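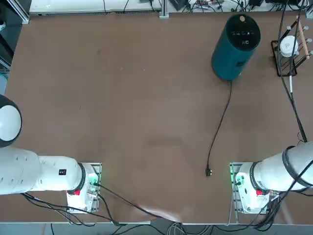

Handout 8: Reading a bimanual manipulation result
Revised 6/10/24

Read the Varma report before class and bring it with you. You do not need the appendix. We will spend most of the session on the main success figure, and I would like you to come in already doubting it.

The claim, briefly. A two-armed policy was trained on 800 demonstrations recorded by teleoperation at the Stinitz bench. It was then tested on 80 trials of an appliance-handling task and scored at almost 80 percent. A second policy, Vimetti, got the same demonstrations with the wrist views removed and did worse. The authors conclude that wrist views are what matter for corded objects.

Maybe they are. Before accepting it, look at what counted as a success. The report says "object secured and cord clear," and the second half of that phrase is never defined. Clear of what? The grippers, the bases, the edge of the table?

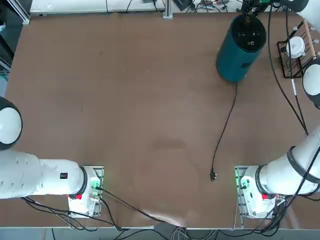 Cords are a poor thing to leave out of a state description. The Varma policy is told the pose of the rigid body and nothing else, so any knowledge of the cord has to come through the cameras. The head view does have something to work with: the thin black cord curves down the tabletop from the teal cylinder, and its plug lies roughly between the two bases. Whether the policy uses any of that is a separate matter – the report offers attention maps, and I would not hang a conclusion on attention maps. A plain test would be to keep the cylinder where it is, move only the cord, and see if the arm motion changes. The report has no such test.

Second complaint: the starting layouts. Test positions were drawn from the same region of the table as the demonstrations. A policy that mostly replays the nearest demonstration could score well under those rules. The Drilluswood replication moved the start region and saw a large drop, though it used only 2 operators and I don't trust that number much either. 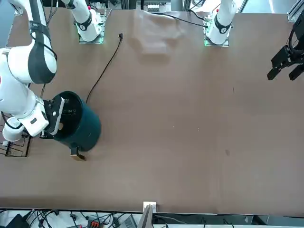 Fig. 2. Fixed view. Right gripper on the rim of the teal cylinder, left gripper open.

Ask yourself how you would score a moment like the one in Fig. 2. Is a grip on the rim "secured"? Would you need the second arm to make contact before calling the task bimanual? Two careful scorers could disagree, and the report gives no agreement figure.

For class, write half a page:
– State a success rule that a stranger could apply from video alone.
– Name one baseline the authors should have run – nearest-demonstration replay is taken, pick another.
– Say what result would change your mind about the wrist views, in either direction.

The March version of this handout asked for a full page. Half is enough.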